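Open Afternoon at Plaltard – the simulated rooms

Thank you to everyone who squeezed into our little demo room in March! We had 141 visitors through the door, which is a good deal more than we had chairs for, and I'm still finding cookie crumbs in the keyboard. Tadeusz Wilczyńska ran the robot from the front desk and very patiently answered every question, including a long one from a gentleman who wanted to know if it could learn to fold his shirts (we'll get back to you, sir).

Most of the afternoon was spent in simulation, on the software we call Prola. It lets us try the robot's arms in a made-up house before we let it loose in a real one, and it saves us a great many broken mugs. We have 155 rooms in there now – kitchens, hallways, bedrooms and a rather cramped laundry – and visitors got to pick which ones we opened on the big screen.

The bedroom was a popular pick. It's seen from the robot's own side of things, with the white torso low in the view and both black arms reaching in, and the whole room leans over at quite an angle. Several of the younger visitors tipped their heads sideways to match! Look for the striped rug on the wooden floor, and the bed way at the back under the window.

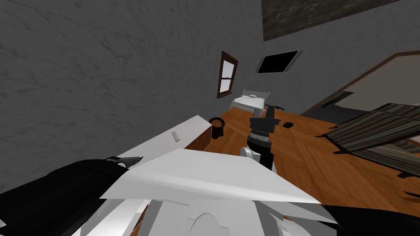 Tadeusz kept going until well past five, and he has promised to bring the kitchens out first next time, so if you had your heart set on those, please do come back and see us.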